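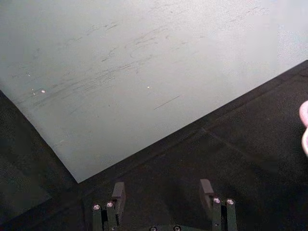
Aurel Manole is credited in 356 episodes of Gasside and appears in fewer than that. The gap has bothered me for a long time, and over the winter I went through the whole run to see where it comes from. Most of the work was reading end credits off transfers of poor quality. On the worst of them the small type comes through as faint gray streaks and smudges on a pale ground, much like the marks on the sheet at the top of this post, and you have to step through one field at a time to get a surname. Season four is the low point.

For readers who didn't grow up with it, Gasside was a half-hour comedy set in the offices of a gas utility in the town of Granbridge. It ran for 11 seasons. Manole played Wendell, the meter supervisor. Roxana Căpraru played his sister and, from season three, ran the front desk. Everyone else came and went.

How the credit works

Manole was in the opening titles from the pilot to the finale. A title card is a contract matter. If your deal says you are in the main titles for all episodes produced, your name is there whether or not you set foot on the stage that week. Reference sites take the main titles as the list of who was in the episode, so an absent lead gets counted as present.

Căpraru had a different deal. For the first two seasons she was a guest player, billed in the end credits and only when she worked. Her number for those seasons can be trusted. Once she moved to the main titles the same problem starts for her.

I sorted the episodes this way:

1. Appears on screen with dialogue.
2. Appears on screen without dialogue.
3. Heard only, by phone or through the office intercom.
4. Seen only in footage from an earlier episode.
5. Credited, neither seen nor heard.

The third group was larger than I expected. The intercom was used whenever Manole was away, and some of those lines are repeats. The "Wirkima on line two" line is the same recording every time it is used. You can hear a chair creak behind the second word. I put an episode in group three only if at least one line was new. If all of his lines were repeats, it went in group four, though strictly that group was meant for picture and not sound.

The clip shows are their own mess. There were two, both produced under the Iordache company name after the original producers left, and the linking scenes in the second one were shot without either lead. The version sold for reruns splits each clip show into two parts and numbers the parts as separate episodes. If your list has two more episodes than mine, look there first.
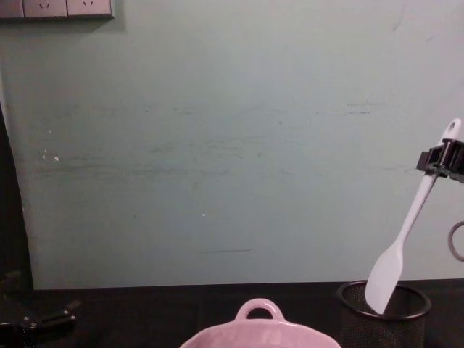 The December problem

The holiday episode in season six was taped as a double and first aired as one. In reruns it was cut in half and 15 lines of dialogue were dropped to make room for a second set of titles. Manole is only in the first half. One list gives him both halves, another gives him neither, and the second list is simply wrong. I treat it as a single episode, following the original broadcast, and he gets one appearance.

Căpraru is in both halves. Her scene at the bus stop is in the original and missing from the rerun cut, so if you have only seen the short version you may remember her part as smaller than it was.

What is still open

Three things. I haven't seen the original broadcast of the season nine opener, only the rerun. I can't tell if the man in the hard hat in "Low Pressure" is Manole or his stand-in; the face is turned away and the walk looks wrong. And there is a season four transfer where the sound drops out during an intercom scene, which leaves the episode in either group three or group five.

The full table goes up once the season four entries have been checked against a better copy. If you taped that season off the air and still have it, please write to me, even if the tape is in bad shape.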